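I gave up buying bread in January, mostly because the bakery on Cason Street closed and the loaf at Waron Market costs a fortune. So now I bake every Thursday night, and I'm hooked!

My starter is 147 days old and smells like apples – good apples, most days. I feed it 60 grams of rye, leave it on the fridge and go to bed. The first nine loaves were bricks (my neighbors were very kind about them). Then I dropped the water to 300 grams, bought a heavy Marciniak pot secondhand, and the tenth one rose so high it stuck to the lid.

Next I want to try a seeded one, if I can find sunflower seeds that aren't salted. Tips welcome, especially from anyone who has kept a crust crisp past breakfast!

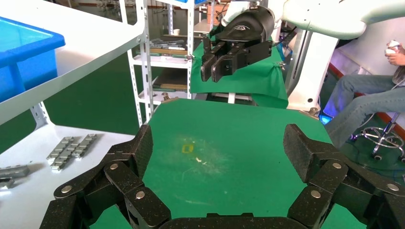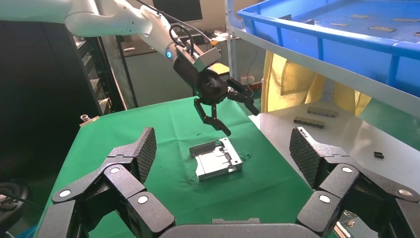
Green tabletops, both times – the second with a flat silver metal part on it.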